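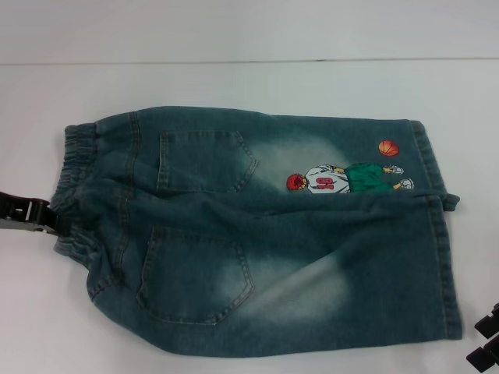

It reads high, a customer told us in March, and it reads higher the colder it gets, so why are you still selling it? Fair question. We took the Kundero inline chronograph off the shelf for a while after that and put it back on only when we'd run one ourselves for most of a season.

Dec 19, 2018
By the Flotville shop desk
Print this page | E-mail this page

Kundero Inline Chronograph for Airsoft

The Kundero screws onto the muzzle or sits on the supplied bench foot, reads velocity through two sets of sensors and shows the result on a small grey display. It also shows energy in joules if you tell it what weight of BB you're firing, and it will count rate of fire on full auto. The box calls it "tournament accurate." We don't know what that means, and neither did the distributor when we asked.

What we can tell you is what ours did. We put 2,557 BBs through one unit, nearly all of them Kuusisto in two weights, from three rifles and a gas pistol. Next to the big bench chrono at our own field, the Kundero read slightly high in the warm and noticeably high on the coldest mornings. Warming the unit inside a jacket brought it most of the way back. So the customer had it right, and the manual, which says the unit is "unaffected by ambient temperature," has it wrong.

Does that matter? Depends what you want it for. If you're checking whether a new spring or nozzle has done anything, you care about the change between one string and the next, and the Kundero is good at that. String to string it hardly wandered. If you're sitting right on your field's limit and hoping to argue with the marshal, leave it at home. The field's chrono is the one that counts, whatever yours says.

Mounting

The thread is 14 mm counter-clockwise, with a clockwise adapter in the box. The adapter on our first sample was cut badly and sat crooked, and a crooked tube means BBs clipping the inside edge. The second sample was fine. Before you fire anything, look down the bore line with the magazine out and the chamber cleared, and if the tube isn't centred, bring it back and we'll swap the adapter at the counter.

The bench foot is light plastic and slides on a smooth table. We used a strip of rubber drawer liner under it. You could argue a foot that needs drawer liner isn't much of a foot.

Battery

Built in, charged over micro-USB. Kundero claims 300 strings to a charge and gives no definition of a string. We got through two full range days without plugging it in, and then it died during a third with the indicator still showing half. Don't trust the indicator. There is no low-battery warning, and the readings don't drift before it goes; it just shuts off.

Gas guns

Expect odd results in the cold, and most of that is the gun. A gas pistol slows down as the magazine chills, so fire your string slowly, leave a decent pause between shots, and write the numbers down in order. Green gas residue will fog the sensors eventually. A dry cotton swab clears them. The manual suggests silicone oil, and we'd ignore that.

How it compares with the Dirkilik

People ask, so: the Dirkilik is the older design, open-topped, bigger and uglier. It doesn't do rate of fire and it washes out in bright sun. It also costs less and runs on ordinary AA cells, and in our side-by-side it agreed with the field chrono more closely than the Kundero did. If you only want velocity and you have a shaded bench, we'd point you to the Dirkilik, though we make less on it. The Kundero earns its price if you tune full-auto guns or need something that fits in a mag pouch.

The phone app

Skip it. It asks for your location to display a number that is already on the screen – and it dropped the connection on two of the three phones we tried. The log it saves can't be exported in any format we could open.

In the box

Chronograph, clockwise adapter, bench foot, short USB cable, manual in four languages. No case, despite the one shown on the manufacturer's packaging. An ordinary hard sunglasses case fits it well enough.

Warranty and returns

Kundero offers one year, and makes you pay shipping. We'd sooner deal with it here. Bring it in or send it to us within 22 days of purchase and we'll exchange it if it's faulty. We won't take back a unit that's been shot. Roughly half the returns we see have a BB strike across the front sensor, and that comes from skipping the alignment check under Mounting.

Wear full-seal eye protection when chronographing, including at the bench. BBs do come back off hard backstops.

In stock at the counter, black only. The tan version has been "on its way" since summer and we've stopped taking names for it.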